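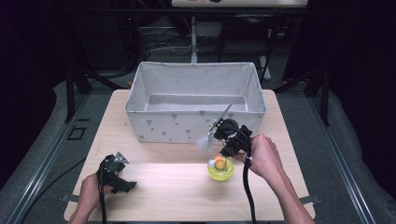
Caixas de tecido, taças e miudezas: como se arruma uma sala de materiais

Entrevista a Nele Meinecke, por Panagiotis Babić

A sala de materiais da Eskola em Drindodmont tem 266 referências em inventário. A maior parte cabe na palma da mão: penas, bolas, pompons, carimbos, formas de encaixe, peças de cozinha de brincar. Nele Meinecke é responsável pela sala há quatro anos e redigiu o procedimento de arrumação que passou a ser usado em abril. A conversa teve lugar na própria sala, de pé, junto à mesa de triagem.

O procedimento ocupa três páginas. A primeira trata das caixas, a segunda das miudezas e a terceira da superfície de trabalho. Meinecke prefere começar pela primeira, por entender que a escolha da caixa condiciona tudo o que se segue.

“Durante muito tempo usámos caixas rígidas com tampa. Empilham bem e protegem do pó, mas a tampa é mais uma peça para gerir. Ao fim do dia havia sempre tampas numa prateleira e caixas noutra. Passámos para caixas de tecido abertas nas prateleiras baixas e mantivemos as rígidas em cima, para o que sai poucas vezes.”

O modelo adotado é da Vitora, em tecido claro, retangular, sem tampa. O comportamento do material obriga a alguns cuidados. Uma parede de tecido sem carga cede para dentro, sobretudo nos cantos, e a boca da caixa perde a forma. Meinecke considera o defeito aceitável.

“Uma caixa vazia descai. É assim com todas as deste género que experimentei. O que peço é que, antes de encher, se passe a mão pelos cantos de dentro para fora e se assente o fundo. Se o fundo ficar levantado de um lado, os objetos pequenos vão parar debaixo da placa e só aparecem no inventário seguinte.”

Nos modelos com placa de fundo solta, o procedimento manda retirá-la uma vez por mês, aspirar e voltar a colocar. Nos modelos com fundo cosido, a limpeza faz-se com a caixa virada sobre a mesa. As caixas estampadas recebem o mesmo tratamento das lisas. A única diferença é a posição da etiqueta, que nas estampadas vai suspensa da costura do rebordo, porque a fita adesiva deixa marca na impressão.

Questionada sobre o tamanho, Meinecke dá uma resposta ligada às estantes. Os vãos têm 60 centímetros de largura. Uma caixa que ocupe o vão inteiro prende nas laterais quando as paredes alargam com a carga, e quem a puxa acaba por puxar também o tecido. Recomenda uma folga de dois dedos de cada lado.

“O erro mais frequente na compra é medir a caixa vazia e a estante vazia. A caixa cheia tem outra largura. Perdemos uma encomenda inteira dessa maneira, e as caixas acabaram no vestiário, onde servem para luvas e gorros.”

A segunda página do procedimento descreve o percurso das miudezas. Nenhum objeto pequeno vai diretamente do chão ou da mesa para a caixa grande. Passa primeiro por uma taça. As taças são translúcidas, de cores variadas, e cada uma recebe aquilo que pertence ao mesmo jogo ou à mesma atividade.

“A taça é uma etapa intermédia. Serve para ver o que se tem. Uma bola e uma peça pequena no fundo de uma caixa grande desaparecem visualmente. Na taça, vê-se logo se o conjunto está completo, e é ali que se decide se segue para a caixa ou se fica à espera do que falta.”

Perguntámos se não seria mais rápido dispensar a etapa. Meinecke reconhece que sim, na arrumação de um só dia. A vantagem surge na atividade seguinte, quando quem prepara a mesa encontra os conjuntos inteiros. No sistema anterior, a preparação de uma mesa de exploração sensorial levava perto de meia hora. Com as taças, segundo o registo da sala, leva 15 minutos.

Há objetos que exigem tratamento próprio. As penas e os tufos de penugem encabeçam a lista.

“Tudo o que é leve e fofo entra em último lugar e sai em primeiro. Se a pena vai por baixo, fica espalmada e já não recupera. Se vai por cima sem nada que a segure, basta alguém abrir a porta. Pegamos pela base, baixamos até dentro da caixa e só então largamos. Largar de cima do rebordo dá mau resultado, fica metade fora.”

O algodão segue a mesma regra, com uma diferença: não é reaproveitado depois de ter estado em contacto com água ou cola. As bolas, de qualquer material, vão para o fundo e encostadas a um canto. Os alimentos de brincar são separados pelo peso, sem atenção ao tipo de alimento. Uma gema de ovo e uma laranja podem partilhar a taça, desde que nenhuma das duas esmague o resto.

“Já tentámos arrumar por temas, frutas com frutas, pequeno-almoço com pequeno-almoço. Na prática, as crianças misturam tudo e os adultos discutem se o ovo é pequeno-almoço. O peso não levanta discussão.”

Sobre a etiquetagem, as indicações são curtas. Uma etiqueta por caixa, escrita à mão, com o nome da atividade e o número de referência. A sala abandonou as etiquetas com fotografia, que ficavam desatualizadas sempre que se substituía um objeto. O caderno de inventário continua em papel e está pendurado ao lado da porta. Meinecke transcreve-o para uma folha de cálculo à sexta-feira, quando a sala encerra mais cedo.

A terceira página é dedicada à mesa.

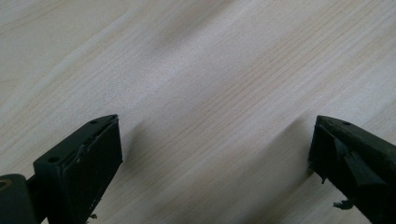 Eskola · Drindodmont · Departamento de Materiais e Salas

O tampo de triagem é de tom claro, com veio de madeira, e foi escolhido depois de um período com uma mesa branca. Meinecke explica a troca em termos de contraste.

“Numa mesa branca não se vê o algodão, não se veem as penas brancas, não se vê o papel. Numa mesa escura vê-se tudo isso, mas perdem-se as peças pretas e vê-se cada grão de pó. Um bege acinzentado é um compromisso. O veio atrapalha um pouco com os fios e os elásticos, que se confundem com as riscas. Para esses temos um tabuleiro liso.”

A questão da luz surge logo a seguir. Uma superfície com algum brilho devolve um reflexo esbranquiçado em certas zonas, consoante a posição da luz, e dentro dessa mancha os objetos translúcidos são difíceis de distinguir. O procedimento recomenda que a taça fique fora do reflexo e que a verificação final se faça com a palma da mão, passada ao longo do veio.

“Faço sempre a passagem da mão no sentido do veio e depois atravessada. A vista falha, a mão encontra. Contas de vidro, lantejoulas, pontas de palhinha, aparece tudo.”

A disposição sobre a mesa está fixada. A caixa ocupa a metade mais afastada de quem arruma, com uma faixa livre de cada lado. A taça fica à frente da caixa. A zona mais próxima do corpo destina-se ao manuseamento e deve estar desimpedida no início de cada série. Meinecke insiste neste ponto mais do que em qualquer outro.

“As pessoas puxam a caixa para si, parece mais cómodo. Depois trabalham com os cotovelos levantados e deixam de ver o que está atrás do rebordo. Com a caixa ao fundo, o braço estende-se e o olhar entra de cima. A distância certa depende do braço de cada um, por isso não pus medida nenhuma no papel.”

A limpeza do tampo faz-se com um pano de microfibra ligeiramente humedecido e o detergente neutro da Grelum, diluído conforme o rótulo, seguida de um pano seco. Não se usa álcool. As caixas de tecido só voltam à mesa depois de o tampo secar. Para as caixas em si, a indicação é limpeza localizada, com secagem à sombra e de boca para cima. A lavagem à máquina foi testada numa unidade e deformou o painel da frente.

Pedimos a Meinecke que indicasse o que não está resolvido. Respondeu com dois pontos. O primeiro é o pó nas caixas abertas. A sala experimentou uma cobertura de algodão por prateleira, presa com mola, mas a cobertura ficava quase sempre enrolada a um canto ao fim de poucos dias. O segundo é a capacidade. Fixou-se um limite de 60 objetos por caixa, contados só no inventário, e o limite não funciona bem para materiais de volumes muito diferentes.

“Sessenta pompons não enchem nada. Sessenta blocos não cabem. Vou substituir o número por uma marca de altura, uma linha cosida por dentro, e deixar de contar. Falta decidir a que altura.”

O teste da linha cosida começa com quatro caixas da prateleira de baixo, as dos materiais sensoriais. A linha será em fio azul, a três quartos da parede. Se o tecido ceder com a costura, Meinecke admite usar uma fita interior, solução que já viu noutra ludoteca e que a convence menos, por se soltar nos cantos. As etiquetas suspensas mantêm-se. A próxima revisão do procedimento incluirá também o armário dos papéis, que de momento não segue regra nenhuma.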